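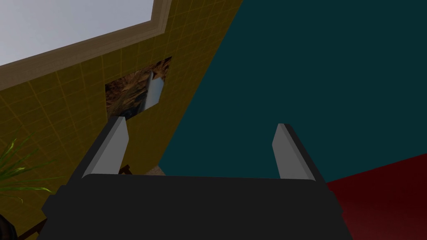

Libraries should stop charging late fees

The public library in Orard, where I have lived most of my adult life, charges a quarter a day for a late book. The fee stops at five dollars per item. Once a card owes more than ten dollars, it is blocked, and it stays blocked until the balance is paid at the front desk. The library board will take up the policy again this month. I think the fees should go, all of them, and old balances should be wiped clean at the same time.

I should say that I worked the desk at the Thibodeaux Street branch for six years and collected a lot of those quarters. I did not enjoy it, but I believed in it. A rule is a rule, and other people were waiting for the book. I changed my mind slowly, mostly from watching who paid and who didn't.

The people who paid were people like me. They came in, said sorry, put down three dollars and took home another stack. The fee made no difference to when they brought books back. Some of them called it their donation. The people who didn't pay mostly stopped coming. A mother with three kids takes out a dozen picture books, somebody gets sick, the car needs a new battery, and two weeks later she owes more than she spends on lunch for the week. She sends the books back through the slot at night and we don't see her again. The library has its books. It has lost a family.

The argument I hear most often is that fees teach responsibility. Tiina Mäkelä made it in a letter to this site last week, and she made it well. She wrote that a child who pays a fine out of her allowance learns that shared things have to be looked after. I was that child, and I did learn it. But I had an allowance, and I had a father who drove me to the branch. A nine-year-old whose card is blocked over books her uncle forgot in his truck learns that the library is a place where she is in trouble.

The second argument is money. In the last budget the fees brought in 2,000 dollars for the whole year, across both branches. Against that you have to set the staff time spent taking payments, mailing notices, and arguing over whether a book was dropped off before or after closing. I have stood at that counter for fifteen minutes over seventy-five cents. The notices alone need paper, stamps and somebody to stuff the envelopes. I have not seen a full accounting of what it costs to collect the fees, and I would like the board to ask for one, but I would be surprised if much is left over.

The third argument is that without a fee the books won't come back. This one deserves a real answer. If you keep a book for good, you should pay for it, and nothing in the proposal changes that. After 60 days the book is counted as lost and the borrower is billed for the price of a new copy. Bring it back and the bill goes away. You also can't borrow anything else while you have a lost book on your card. That is a strong reason to return it, and it treats everybody the same. A daily charge does something different. After a while it gives people a reason to keep away, and to keep the book too.

Lundeo, the next town over, dropped its fees two years ago. Thảo Lâm runs circulation there and she told me that long overdue books came in by the bagful during the first month, some of them older than her own time in the job. Waits for popular titles did not get longer. She did say that a few people keep new novels an extra week, every time, and that it annoys her. It would annoy me too. The fix they use is simple: you can't renew a book if somebody else has asked for it, and you get a phone call.

There are 165 blocked cards at Thibodeaux Street right now, and many of them belong to children. The board could open every one of them with a single vote. I would also ask it to send each household a plain letter saying the debt is gone and the card works. Putting the news on the website won't be enough. People who stopped coming to the library years ago do not read the library's website.

I would keep the charge for damaged books, and I would keep the replacement bill. I would put the coin jar away.

The meeting is open to the public and comments are limited to 2 minutes each. Written comments can be left at either branch.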